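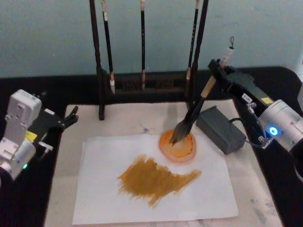

Joredham Institute Reports New Method for Teaching Robots to Handle a Brush

JOREDHAM, October 2019 – Researchers at the Joredham Institute for Applied Robotics today announced the results of Festis, a research project on how robot arms learn to work with soft tools. The method allows a two-armed robot to load a calligraphy brush with paint and lay down a planned stroke on paper after watching only 40 demonstrations by a human operator.

Soft tools remain a difficult problem in automation. A rigid tool keeps its shape when it meets a surface. A brush bends, spreads and drags, and its behavior changes with the amount of paint it holds. Earlier control systems at the institute treated the bristles as a fixed point and produced strokes that broke up or flooded the paper.

Festis takes a different approach. The system compares each finished stroke with the stroke that was planned and adjusts its estimate of how the bristles bent along the way. That estimate is then used to set the height and speed of the gripper for the next attempt. Dipping is learned as a separate skill, with its own demonstrations, and the two skills are joined at the end of training.

In trials completed in May, the new method cut the average error in stroke width by almost 10 millimeters compared with the earlier system on the widest strokes. Results on narrow strokes were more modest. Dry-brush texture, where the paint thins and the paper shows through, is still hard for the system to predict.

"The brush was chosen as a demanding test of the method," said Murray Grewal, principal investigator of the project. "Every stroke leaves a full record on the paper – where the pressure was too great, where the paint ran short – and the robot can learn from that record."

The work was carried out over 2 years with Turcotte, an engineering firm that supplied the control software, and with support from the Zeltorside Research Fund. The partners expect the findings to be of use in coating, gluing and surface cleaning, where flexible tools are common and are still largely guided by hand.

A technical report describing the training procedure and the full trial results is available from the institute on request. The next phase of Festis will study strokes that require both arms, including work in which one arm steadies the paper.

Media inquiries: Press Office, Joredham Institute for Applied Robotics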